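I have finally given up on big lights, and I'm much happier for it. Our living room came with one of those ceiling fittings that makes everybody look as if they're waiting for a dentist, and for the first year we just lived with it. Then October came round, it was dark by teatime, and I decided I couldn't face another winter squinting at the sofa.

So I've been moving lamps. Lots of lamps! I started with the old brass one from the landing, which has a pleated shade and a wobble, and put it on the bookcase where it throws a lovely warm patch up the wall. Then I went to the second-hand market in Plistden and came home with two more (I'd gone for a bread bin). One was 5 pounds and the other was 10, and the cheap one is easily my favourite, even though the flex is far too short and I've had to shuffle the armchair along to reach the socket.

The thing I hadn't understood was bulbs. I'd been buying whatever was nearest the till for years. There's a number on the box that tells you how warm or cold the light is, and 3000 is about as chilly as I'm prepared to go in a room where I eat toast. Anything above that and I'm back at the dentist. The kitchen can be brighter, I think, because I do like to see what I'm chopping, but even in there I've put a little lamp next to the kettle for the evenings.

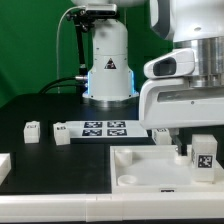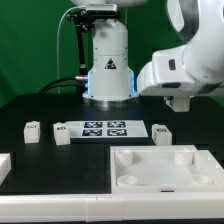
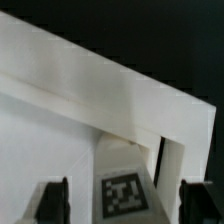
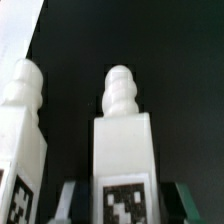

Blue lights in the first two, white shapes with black-and-white markers in the last two.

Shades are the other rabbit hole. I tried a dark red one from Marchal, the little homeware shop by the station, and it was gorgeous in the window and hopeless at home. You got a bright circle on the ceiling, another on the floor and gloom everywhere in between. I swapped it for cream linen and the whole corner woke up. The red one is now on the spare room lamp, where guests are mostly asleep anyway.

I do have one failure to own up to. I bought a floor lamp called the Osorberg, all thin legs and a big paper globe, and it took me until 2330 to put it together on a work night. One of the legs went on backwards, so off they all came again. It looked enormous. It still looks enormous! I've tried it by the window, behind the sofa and in the hall, and for now it's living beside the piano with a fern in front of it. The fern seems pleased.

Next job is the bedroom. I'd like something I can turn off without getting out from under the duvet, and I've got my eye on a clip-on one called the Dolis, in mustard or possibly dark blue. If you have one, do tell me whether the clip marks the headboard - mine is painted and it chips if you so much as look at it. I also need to find a plug timer, as I keep going up to bed and leaving the landing lamp on all night.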